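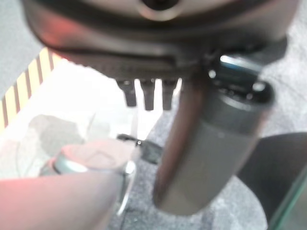 Can you leave a sourdough starter in the fridge for a month without feeding it?
Usually you can, as long as there's no pink or fuzzy stuff when you open the jar.

crustpunk_286
Asking for myself, the neglectful parent. Mine went in the back of the fridge and there's now an inch of gray liquid on top. Smells like nail polish.

Damian Schnyder
That's hooch. Pour it off, keep a spoonful, feed it 50 grams each of flour and water. Mine sat from December until spring and came back in three days.

mirkton_baker
Don't pour it off! Stir it in. That's where the flavor is.

Damian Schnyder
That's where the nail polish is.

mirkton_baker
I've been stirring mine in for years and people eat the bread.

Damian Schnyder
People are polite.

ryeandshine
Either way works. The flour matters more - use whole rye for the first couple of feedings and it wakes up a lot faster. White flour is like trying to get a teenager out of bed with a strongly worded note.

crustpunk_286
I have all-purpose and half a bag of something from Tundstead Mill that expired under a previous president. Thoughts?

ryeandshine
All-purpose. Please.

crustpunk_286
Update: stirred half in, poured half off, so now you can both be annoyed. A few bubbles this morning. Feeding again tonight.

mirkton_baker
Those are from my half.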